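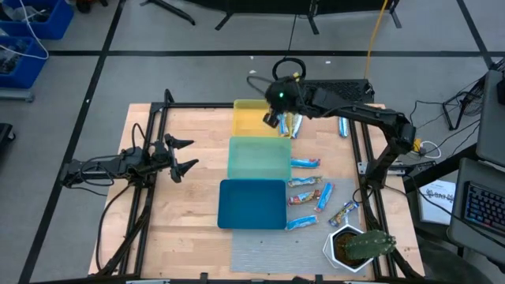

Speaker notes, cross-border freight session
Everett Kapoor, 2022-09-16

Start with the Plorance crossing. Most people in the room have used it, so keep the background short. The crossing closed to passengers at the start of the emergency order and stayed open for freight. Drivers could enter but had to leave again within 40 hours. If they went over that, they were sent to quarantine at the Troker depot.

Give the numbers slowly. On a normal day before the order, 600 trucks went through. In the first week after it, the daily count fell to 357. Pause for the slide.

Then the paperwork. Each driver needed a transit form stamped on entry and again on exit. The form changed 19 times before November. Mention that Rakutum kept printing the old version and its drivers were turned back twice. Do not go into the court case.

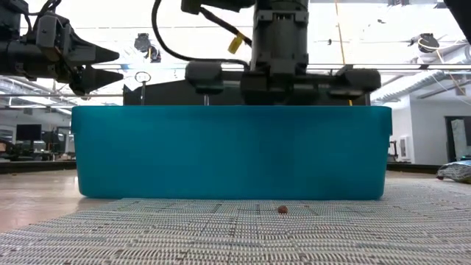

Could a driver who lived on the far side go home during the stop?
Only with a residence permit, and then the full isolation period applied, so most drivers slept in their cabs.

Next, the food deliveries. Wickramasinghe ran the one route that never stopped. They used two drivers per truck and swapped them at the border line. It cost more, and the district paid the difference until the order ended.

Skip the part on rail if we are past the half hour.

Last slide is the contact list. Leave it up during questions. Copies of the transit form are on the table by the door.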